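Wednesday, August. Equipment planning, drinks bench

Spent the morning going through what we need to buy before the autumn run, and what we can put off. Mỹ Phan wants a list she can send to purchasing by the end of the week, with everything sorted into must have, should have and can wait. Two-handed pour task was up on the bench all morning, so I wrote most of this standing next to it.

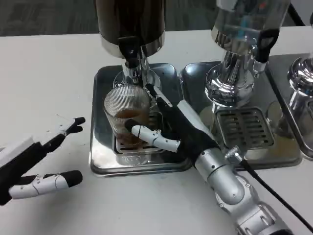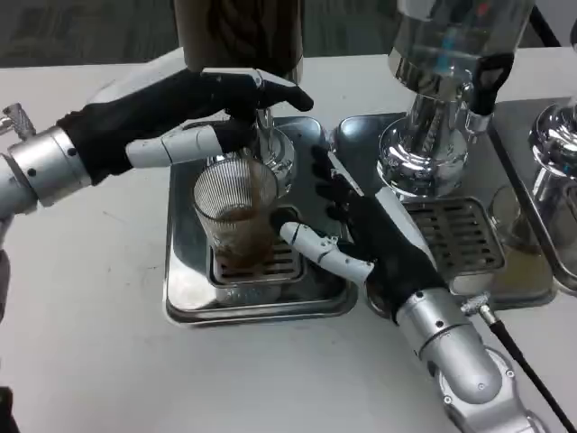
Hands first, as they are the biggest line. Clallero will quote for a spare right hand on its own or for a matched pair. The pair is cheaper per hand but we don't wear the left one nearly as fast, so I'd go for the single right and a bag of fingertips. Lead time is 10 weeks from order. If we order in September we are already cutting it fine. Put down as must have.

Fingertips: we have 5 left in the drawer, including the one with the nick in it. Ask for two packs. They come from the same supplier, so put it on the same order and save the carriage.

Cables. The forearm cable is the thing I'd spend on if I could only spend on one thing. Two spares, right angle connector at the arm end if Ascombe still do it. The straight one sticks out further than I like when the arm comes in low over the table. Must have, and cheap.

Dispensers. Rosevano have the catering type on offer until the end of the month. I looked at getting more and don't think we need them this year. What we do need is spare taps, seals and a couple of extra drip trays and grates, so that a set can go in the sink while another is on the bench. Should have.

Glasses: buy a box of 6, ribbed, same pattern as now. Mỹ asked whether plain ones would do. They would for pouring, but then we can't compare with the earlier runs, and the saving is next to nothing. Would like some plain ones as well for the grasp tests but that can come out of the consumables budget.

Table. The white top is marking. Can wait. A clip-on mat would do for now, as long as it's white, otherwise the vision people have to redo their thresholds.

Service contract. Mamani sent the renewal and it has gone up again. It covers both arms, two visits a year, parts extra. Last year we used one visit and did the other jobs ourselves. I've asked them to price one visit plus phone support — no reply yet. Don't sign the renewal until that comes back.

Second arm controller: leave off. We talked about it in spring and the case was that we'd run two benches at once. We haven't got the people for two benches.

Question for Mỹ: does the service contract come out of equipment or running costs? If it's running costs there is room for the hand and the cables without touching next year. If it's equipment, the trays and taps will have to wait, and I'd rather know before I ask Rosevano to hold anything.

To do
Get written quote from Clallero, hand and fingertips on one sheet
Ring Ascombe about the connector
Measure drip trays, inside and outside
Chase Mamani
Check the drawer again, there may be a cable at the back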